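Budget for the Fingers First

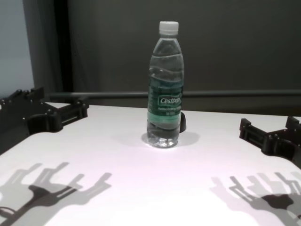 Most equipment plans for a two-arm handling cell start with the arms. The arms have a list price, a lead time and a data sheet, so they go on the first line of the spreadsheet, and everything bolted to the end of them goes under "accessories." I think this order is wrong, and it costs small shops more than any bad choice of arm.

Take our own plan for the Skesard cell. The first draft gave the grippers one line: 1449 dollars for the pair, no spares. The quote from Brisine supported that number. What it left out was the second set, the third set, and the hours spent refitting brackets after a change of part. By July the line stood at 2663 dollars. The arms had not moved by a cent.

Printed parts are cheap to make and cheap to replace, and I have no objection to them. My objection is to treating them as a one-time purchase. They wear, screws work out of them, and the geometry changes each time someone wants to pick up a different container. A thin-walled drink bottle and a rigid carton want different contact surfaces and different closing forces. If the product list has both, the budget needs both, plus the time to swap them and check alignment. Zastico quotes 180 dollars for a finger set. We now enter it as a recurring cost, four sets a year, and review it with the other consumables.

The usual reply is that a better gripper, bought once, removes the problem. Sometimes it does. Kazemi makes a good one. But a closed commercial unit also fixes the finger shape early, at the point when the buyer knows least about the work. For a line that runs one part for five years, buy it. For a cell that is still finding its tasks, I would spend the same money on spares and labor.

Lighting and the work surface deserve their own lines too. Ours were entered at zero because we already had a table. Glare on a white top matters when the object is clear plastic and the software has to find its edge. We spent 218 dollars on diffusers and a matte mat, and the request took longer to approve than the items took to arrive.

My proposal is to write the plan from the object outward: the part, the contact surface, the fingers, the table, the light, and then the arm. Reach and payload can be chosen once the rest is known. Purchasing will ask for the arm price first anyway. Give it to them on page two.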